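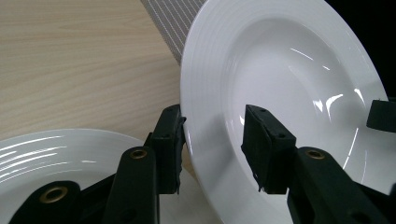 Issue 3

**Bus Stop and Shelter Inspection: Drondia Road to Lanero Square**

Completed for the Garrido Transport Users' Panel by Gervasio Figueroa, October. Items marked "Action" have been referred to the highways office.

- [x] **Stop flags and route numbers.** In place at all stops. The flag outside the library faces away from oncoming traffic. *Action.*
- [ ] **Timetables.** The case at Lanero Square still shows the summer times. Passengers reported waiting for the early evening journey, which has been withdrawn. *Action.*
- [x] **Shelter glazing.** Sound. Scratching on one panel at Drondia Road does not affect visibility.
- [ ] **Seating.** One bench has a loose fixing on the side nearest the curb. It should not be used until repaired. *Action.*

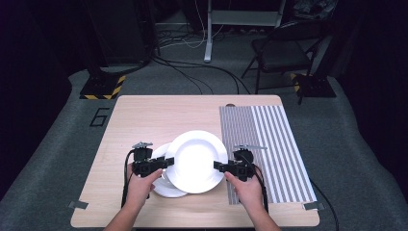

Page 3 of 3

- [ ] **Raised curb and boarding area.** The surface has sunk at the Flodine Street stop and holds water against the curb. A wheelchair user would have difficulty reaching the ramp. *Action, high priority.*
- [x] **Lighting.** Checked after dark. All shelter lights were working.
- [ ] **Sight lines.** The hedge at Flodine Street hides waiting passengers from the driver until the bus is within 50 feet. The landowner has been asked to cut it back.
- [x] **Litter bins.** Secure and recently emptied.

**Comments.** Route 483 continues to stop short of the health center, and residents have asked that the panel raise this with the operator again. The nearest open stop is on the far side of Garrido Avenue, where there is no marked crossing.
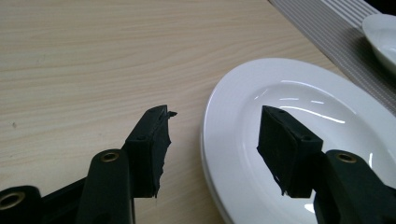 The panel's view remains that a crossing should be provided before any further stops are moved. The bench and the timetable case will be checked again at the next inspection.

Signed: G. Figueroa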